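Plindberg Catering, Bonville site
Minutes, staff meeting on tray line automation
May 15, 2020
Present: kitchen, tray room, dish room, one from Furnival (install) by phone, one from the Plindberg office
Minutes taken by tray room, sorry for the shorthand

1. Last minutes
Accepted. One fix, the dish room did NOT agree to give up the second rack. Corrected.

2. Where we are
Furnival says arms for line 2 are due in August. Line 1 stays manual, no change planned. Bonville sends out 806 trays on a full day, both lines together. Office wants the arms doing place settings only at first, hot food stays with people. Asked if "at first" has an end date. No answer, office will come back on it.

3. Setting work with hand grippers
Tray, saucer, bowl, spoon. Tray room staff do the recording at the practice table, Furnival trains the arms from it. Target is 500 good runs before the arms are switched on. 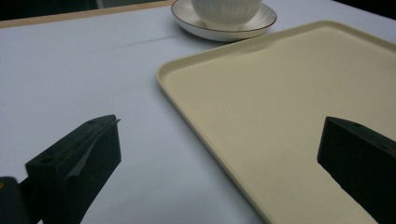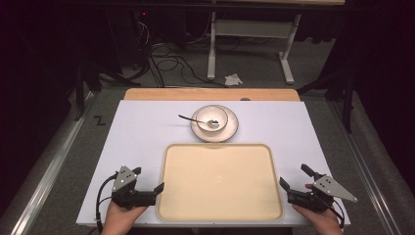
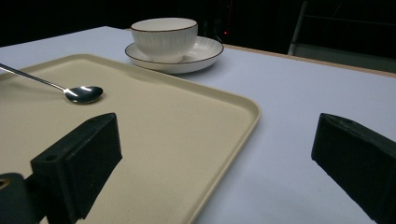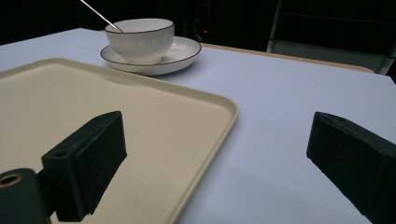

Long talk about who does the recording and what it counts as. Tray room view is that it's skilled work and should be paid as training duty, same rate as when we break in a new hire. Office had it down as light duty. Several people objected, you are holding a gripper in each hand, cable hanging off it, and going after a thin spoon handle with two blocky fingers. Not light. Wrists sore after a long turn, two people said so. Agreed: turns of 40 minutes max, then swap out and back to normal line work. Pay rate still open, office to answer in writing.

Also on spoons. Spoon down on the tray vs spoon standing in the bowl, which one do we teach? Line 1 does it both ways depending who is on. Dish room prefers on the tray, fewer chipped bowls. Furnival wants one way only or the arms will learn a mix. Voted, spoon on the tray. Line 1 to follow the same from now on, card to go up by the sink.

Furnival asked that people not "tidy up" a bad run. If you fumble it, stop, mark it bad, start over.

4. Jobs
Most of the questions were here. Line 2 has 15 people across shifts. Office says no layoffs tied to the arms, hours to be kept thru the changeover. Asked for that on paper, not just said in a meeting. Office agreed to send a letter.
New role on line 2, "line minder", clears jams and restocks trays. Open to current line 2 staff first. Question whether minder is a step up in grade or just a new name. Not settled.
Somebody raised that line 2 is where new people learn the menu cards. If it's all arms where do they learn? Kitchen will look at moving starters to line 1, worried about crowding there.
One person asked if the recordings can be used to time us. Furnival says no. Tray room wants this in the same letter.

5. Safety
Stop button placement, want one at each end of line 2, the drawing shows only one. Furnival to redraw.
Floor mats next to the arms, cable covers. Sumitz quoted for both, quote is with office.
Nobody to reach in while the light is on, even for a dropped spoon. Minder only, after stop.

6. Other
Apron order late again.
Break room fridge, label your food.
Dish room asks that trays come back stacked same way up, please.

Actions
Office: letter on hours and recordings, answer on pay rate, Sumitz quote
Furnival: new drawing w/ two stop buttons
Tray room: sign up sheet for recording turns, spoon card
Kitchen: plan for starters on line 1

Next meeting when the letter is out, date to be posted on teh board.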